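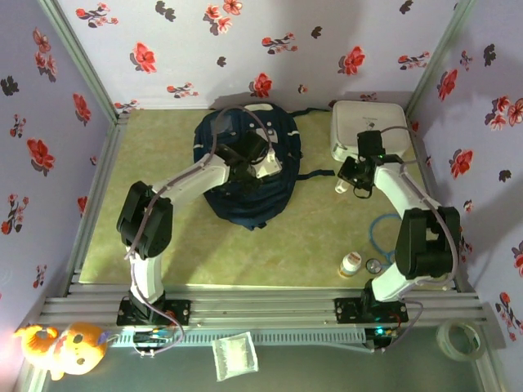
Land Use and Sale Value of the Drirnel Tract
Student project report, Rural Property and Land Economics

1. Purpose

The project examined how the division of a rural property affects its asking price. The subject was the Drirnel tract, a mixed holding of cropland, timber and pasture offered for sale through Fajardo Land Brokers. The students were asked to decide whether the tract should be listed whole or in 3 parcels.

2. Method

Soil maps, county tax records and the broker's listing sheet were reviewed first. The group then compared the tract with 18 recent sales of similar ground. Sales between family members were left out. Each sale was adjusted for road frontage, fencing and access to water. Calculations were made in Pekix, the spreadsheet package used in the course, and checked by hand.

3. Findings

The cropland carried most of the value. Listed alone, it supported a price of $3,197 per acre. The timber parcel has no frontage on the county road and would need a recorded easement across the pasture before it could be sold separately. The cost of the survey and easement was charged against the timber in full. The pasture fence on the Fundimau Creek side is in poor repair, and the price of that parcel was lowered to reflect it.

4. Recommendation

The group recommends two listings: the cropland by itself, and the timber and pasture together. Mineral rights were not studied. The current farm lease runs through November, and any buyer of the cropland would take possession after the lease ends.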